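Lendgate talk, speaker notes (MS draft, pls don't circulate)
"Keeping the two-arm whiteboard cell alive"
Slot is 35 min incl. questions. Do NOT run over, Unnur is on straight after.

1. Hello + who
Murray Sutcliffe, Ivancombe bench team. Thank Séverine for the invite. One line on the cell: two arms, one table, a whiteboard laid flat. Letters and simple strokes. Move on fast.

2. Why talk about upkeep
Everyone shows the good run. I'm showing the boring hour before it.
Ask room: who re-checks their grippers every morning? (wait. let them squirm a bit)
Our log since April: 112 stops. Most of them grip or board position, hardly any software. Say it twice.

3. Morning setup, the order we do it in
- wipe table first, then the board. Dry cloth
- board down, push it up to the tape marks, check corners by hand
- arms on, let them sit 5 minutes before homing
- home left, then right. Never together (Régis story, keep it SHORT)
- cables: lift the loop, let go, does it fall back clear of the board? if not re-tie
- slow move through all joints, hand on the stop

4. Fingers
Biggest time sink. Pads get polished, grip goes, pen twists in the hand and the stroke wanders.
Rule now: look at finger faces every 100 cycles. Wipe with alcohol. If the ridge is worn, swap BOTH fingers, not one. We swapped one once. Whole afternoon gone.
Check the tips meet level. Close on a strip of card, pull gently, should drag the same both sides.
Faustine's torch trick: light behind the closed fingers and look at the gap. Even gap = good. Wedge = loose screw, usually the inner one.
Someone will ask about the Lindgren pads. Answer: tried them, too soft for us, might suit heavier stuff.

5. Wrist camera
Clean lens last, after the alcohol has gone off. Glare moves during the day, so blinds down before you touch exposure. Save the settings file with the initals of whoever changed it!!
Maveo mount screws: quarter turn past snug, thats it. Régis cracked two.

6. What it looks like on the bench
(two pictures, leave them up, drink water)
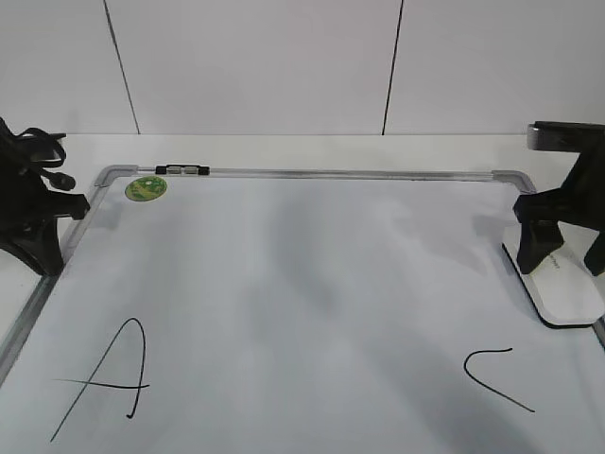
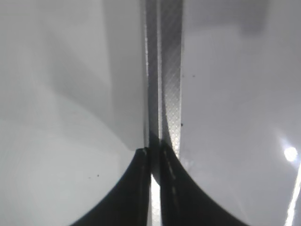

First one is the bench view: point at the A, crossbar runs out past the left leg. Second is the wrist view, fingertips at the bottom end of the strip. Point at the glare, low on the right, ties back to section 5.

7. When it goes wrong
- stroke too faint: check marker, then board height, then grip. In that order. I always start with grip and I'm always wrong
- stroke overshoots: re-home that arm, redo one letter, look before changing any numbers
- arm hums at rest: base bolts. Then call Unnur
- anything smells hot: off at the wall, coffee, come back

8. Close
Write it down, even the dull stops. Log sheet is on the share, Faustine has a blank one if they want to copy it.
Thanks to Régis (he knows why)
Questions. If none, ask Séverine what she does about cable ties, she has opinoins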